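Re: [skolluvham-fans] Season 5 cast news

On 6/24/18, a list member wrote:
> Is it true Ilta is out for season 5? My sister saw it
> on the Prurnside forum and now I can't sleep.

Okay, so I read that whole thread (96 posts, my poor eyes!) and I don't think she's out at all. All anyone has is that she wasn't at the cast party in April. Hunt wasn't there either, and he's signed for two more years!

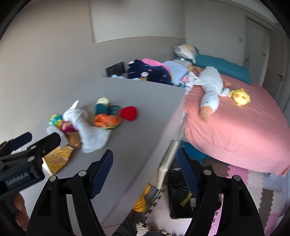
What I did hear is that Skolluvham is getting a longer finale, and that Ilta and Hunt finally have it out over the lake house. I've been waiting for that fight since the wedding episode, so please please please let it be true.

Couple of things for the watch party while I'm here:

1. Snacks are on me, but bring your own drinks. Kids are welcome, same as last time. 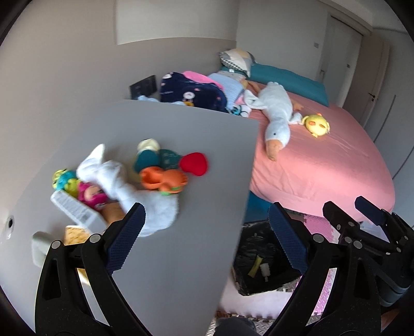 2. Quiz starts before the show. I've got 600 old questions to pick from, so go rewatch season 2!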